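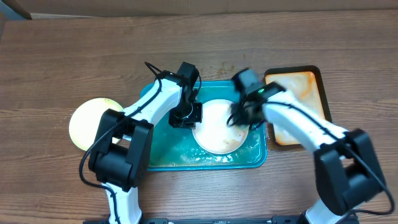

Reading time: 3 minutes

The Plallholm Covenant is a written agreement among Protestant congregations in the Plallholm valley. It regulates how the congregations share ordained ministers, buildings and some of their income. It was adopted in July 1953 by 13 congregations, and 16 belong to it at present. The name is also used, less exactly, for the group of congregations itself, whose official title is the Covenanted Churches of Plallholm.

Background

Before the covenant, most churches in the valley were too small to pay a full-time pastor. Several of them were served by traveling preachers, who came once a month when the roads allowed it. The Lutheran and Reformed congregations kept separate calendars, and in the villages of Minance and Plirkis there were two church buildings standing on the same street, each of them used only on alternate weeks.

A first proposal for cooperation was made by the Reformed congregation of Minance after its roof was damaged in a winter storm. The members worshiped for two years in the Lutheran building, and the arrangement worked well enough that both church councils wished to put it on paper. The early draft dealt only with the heating costs and the keys. The questions of baptism and communion were added later, at the request of the pastors.

Content

The text has nine articles. The first three concern doctrine and are short. They recognize baptism in any member congregation as valid in all the others, and they open the communion table to all baptized persons. They do not ask a congregation to give up its own confession of faith.

Articles four to seven describe the ministry. A pastor is called by one congregation but may be sent to another for up to six Sundays in a year. A longer exchange needs the approval of both councils. Pastors who serve under the covenant are installed in a common service, in which members of at least three congregations lay on hands.

The last two articles treat money and withdrawal. Each congregation gives a fixed part of its yearly offering to a common fund, from which travel, pensions and urgent repairs are paid. A congregation may leave after giving notice of one full year. This has happened twice - in both cases the congregation later returned.

Ordination of women

The original text speaks of the pastor as "he" in all articles. For a long time this wording was understood by some councils as a rule and by others as only a habit of language. The matter was decided in 1978, when the assembly changed the wording with 412 votes in favor. Two congregations asked for the right to decline a woman pastor in an exchange, and this right was granted for a period of ten years. It was not renewed.

Maëlys Delorme was the first woman installed under the covenant. She served in Plirkis and afterward in Adams, and she edited the common hymnal, which contains 400 hymns and is still in use. Her preface to it is often printed separately.

Present situation

The assembly meets every second year, in a different village each time. Its president is chosen from the lay delegates and may serve two terms. A revised text of the covenant, with simpler language in the articles on money, came into force on November 8, 2021. The doctrinal articles were left as they were.

See also: Full communion; Pulpit exchange; Union church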